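December 16, 2022

Up too late again, but I want this down before I forget it. Second day with the Terkley trial kit and I'm still grinning. Olaia had it unpacked before I'd found my coffee, and by nine she was collecting on her own! Yesterday it took me most of the morning to get the calibration to hold. Today two minutes, and it held until lunch.

Pendow wants a yes or no from us in January. If it were only my vote they could have it tonight. We were at 286 clips when we broke for sandwiches and 488 by the time Montserrat called it a day. With the old Moya rig that would have been most of a week (and somebody's sore wrist, usually mine).

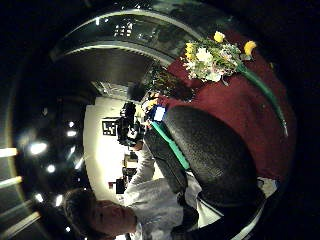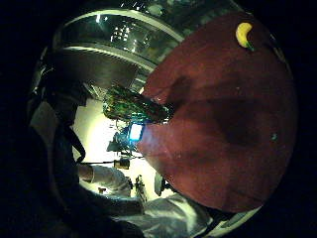 The wide lens is what won me over. I'd been nervous about it, all that bending, and Abilio still says it makes him seasick. But you get so much room in one view. I went through clips after supper and in the flower one there's the bouquet on the red cloth, yellow blooms and all, and you also get the ceiling lights and the wall across the room. Our old lens would have given me petals. For working out where the hand is in space, all that extra room is gold.

Gripes, to be fair. The manual is thin, and the page on syncing sends you to another page that doesn't exist. Nisha wrote to Terkley and had a proper answer inside the hour, so points for that. The shiny bowl worries me a little too, all those bright highlights off the steel. I want to see how the tracking does there before I crow too much. And the export crawls. It's going right now on the kitchen table, 1,318 files.

Inmaculada wants to try it tomorrow with the Levon arm. Must remember the spare battery, and the long cable from my car.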